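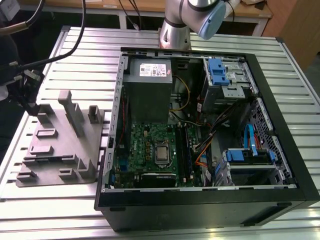 **Henari 200 Bench Power Supply Tester**

The Henari 200 checks desktop power supplies before they go back into service. It reads each output rail under load and shows voltage, ripple and power-good delay on one screen.

## Specifications

| Item | Value |
|---|---|
| Maximum load | 860 W |
| Rails tested | 6 |
| Main connector | 24-pin ATX |
| Test cycle | 31 seconds |
| Stored results | 200 |
| Housing | Powder-coated steel |

## Use

Unplug the supply from the wall and disconnect all drives and boards. Connect the 24-pin lead first, then the processor lead. Press START and leave the leads alone until the cycle ends. A rail outside tolerance is marked FAIL and the load drops out.

The fan runs for six minutes after a full-load test. Keep both side vents clear.

## In the box

- Tester
- Power cord
- Lead set, Liltitard type B
- Printed manual

Adapters for older 20-pin supplies are sold separately under part no. Zoltetti 31.

Units with firmware from before March need the update on the support page. Calibration is handled by Rafail Rallis at the Begović service counter. Send the tester without its leads.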